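Pusari Kids: Ask Me About Food
Question 105: Why does a pineapple look like that?
June 8, 2025

A reader in Lultovo wants to know why a pineapple has "a dragon's skin and a palm tree's hair." I have read that sentence out loud to everyone in my house and I'm jealous I didn't write it!

So let's start with the skin. When you look at an apple, you're looking at one fruit that grew from one flower. A pineapple is a whole crowd. The plant sends up a thick stalk, and packed all around that stalk are lots and lots of little flowers, usually purple or bluish. Each flower makes a small fruit of its own, which we call a fruitlet. They're squeezed in so tightly that they grow into each other and end up as one big juicy lump. Every scale on the outside is the top of one fruitlet. Isn't that great? You've been eating a crowd this whole time.

Scientists call this a multiple fruit. Mulberries and figs are multiple fruits too, though they hide it better.

Now look at how the scales line up. They don't go in straight rows like bathroom tiles. They curl around the fruit in slanting lines, some leaning left and some leaning right, and where the lines cross you get those diamond shapes. The plant isn't doing it to look fancy. Each new flower starts growing in the roomiest spot it can find next to the older ones, and when you keep doing that all the way up a stalk, you get spirals. Pinecones do the same trick, and so do the seeds in the middle of a sunflower.

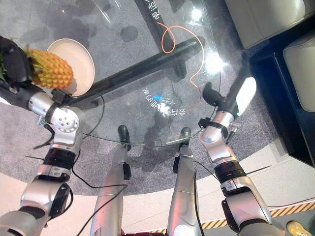
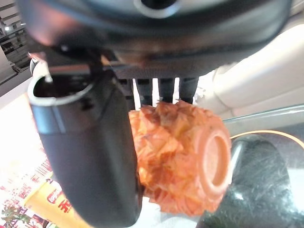
Pineapple scales, seen twice. Look for the diamond pattern by the white plate in the first picture and the flat round base in the second.

What's that flat circle on the bottom of a pineapple? It's where the fruit sat on its stalk. People forget about the bottom because the top is such a show-off, but I like the bottom. When I'm at Hsieh Market in Retuswood I always tip the pineapple over and give the base a sniff. If it smells sweet, it goes in my basket. If it smells like nothing much, it may have been picked a bit early. And if it smells like vinegar -- put it back!

By the way, a pineapple won't get much sweeter on your kitchen counter. Bananas do, and pears do, but a pineapple has to get its sugar while it's still attached to the plant. It can turn more yellow and go softer at home, and that fools people. It fooled me for years.

Okay, the hair. The leaves on top are called the crown, and the crown is a baby plant waiting for its chance. You can grow it if you have a sunny window and a lot of patience. Here's how I do mine (get a grown-up for the first bit).

Twist the crown off, or have your grown-up cut it off.
Peel away the lowest leaves so there's a bare stub at the bottom.
Leave it somewhere dry for 4 days.
Stand the stub in a glass of water and change the water often.
When you see roots, plant it in a pot with soil that drains well.

I started one in December and it sat there doing absolutely nothing for so long that I nearly gave up on it. Then one morning there was a fresh green leaf poking out of the middle and I did a little dance. It's on leaf number 11 now. Will it ever give me a pineapple? Maybe! Even where it's hot and sunny, the plants can take two years or longer to make fruit, and my kitchen isn't very tropical.

Careful with those leaves, though. Lots of kinds have small sharp teeth along the edges, and the tips are pointy. They help keep hungry animals off the plant. I wear gardening gloves.

One more thing, and it's the part I get asked about at every school visit. Why does your tongue feel prickly after you eat a lot of fresh pineapple? There's stuff in the juice called bromelain (say it BRO-muh-lane), and it breaks down protein. Your tongue has protein in it. So while you're munching on the pineapple, the pineapple is having a tiny nibble at you. The prickly feeling goes away by itself, because your mouth is very good at fixing itself. Canned pineapple doesn't do it, since cooking stops the bromelain from working. That's also why you can put canned pineapple in gelatin and it will set, but if you use fresh you get fruity soup.

Next time I'm answering a reader who found a potato with a sprout as long as her hand and would like to know if it's alive.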